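4.2 Waiting between matches

I went into this part of the study thinking it'd be all about serve speed. We had 708 service games from the indoor events at Pilville and Dorkport, every one of them coded by hand (thank you, Elínborg Brøndum, and sorry about your wrists!), and I was sure the big servers would look the same on day one and day five. They didn't. What kept jumping out at me was how long a player had been sitting around before walking on court.

So Matěj Pešek and I went back and added a column for the wait. Anything over 60 minutes past the scheduled start went down as a long wait, and anything shorter as a normal one. It's a blunt cut, I know – we tried a couple of finer ones and they mostly gave us tiny groups and headaches.
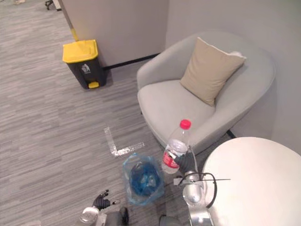
Figure 5. Armchair with a throw pillow.

Players coming off a long wait dropped serve more often in the opening set, and the gap was mostly gone by the second. Qualifiers seemed to feel it more than seeded players, though I'd go easy on that one, as there weren't many seeds in the long-wait group to begin with. Ľudovít Kolář thinks it's all down to warm-up habits. I lean toward food, myself, and we've argued about it plenty over coffee.

One thing I'd do differently is ask the players how they spent the time. We only had the order of play and the umpires' start times, so a nap and a hard practice hit look exactly the same in our data. The Sirkley event in September will have a short form for that.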